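## 3. Packing Task: Box and Block

The third part of the project looked at how small goods fit into reused shipping boxes. All boxes came from the Ladosis supply store and were brown corrugated cardboard. Each was used without a lid, so that the inside could be reached from above and loading time did not include folding flaps.

The load for the first series was a single green block. A matte finish was chosen to limit glare under the room lights. The table was white and was cleared of other goods before each series. Box position was not marked on the table, and small shifts between trials were accepted.

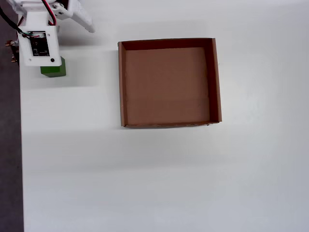

*Figure 4. Green block and open, empty cardboard box on the white table.*

A trial was scored as complete when the block rested flat on the floor of the box. Blocks that leaned on a wall were scored as partial. The plan called for 1,000 trials with the block and 1,000 with mixed items, for a total of 2,000. By the end of September, 356 block trials had been logged in the Plolgate sheet. The mixed series had not been started.

Box wear was recorded separately. Cut edges fray with handling, and the floor of a box can crease if it is pressed while empty. Neither changed the score, but a box was replaced when a wall no longer stood up by itself. Replacement boxes were the same size as the originals.

### 3.1 Open items

- Repeat the block series with the taller Astness box.
- Check the partial scores against the Bajpai packing rules.
- Add a column for box age to the log.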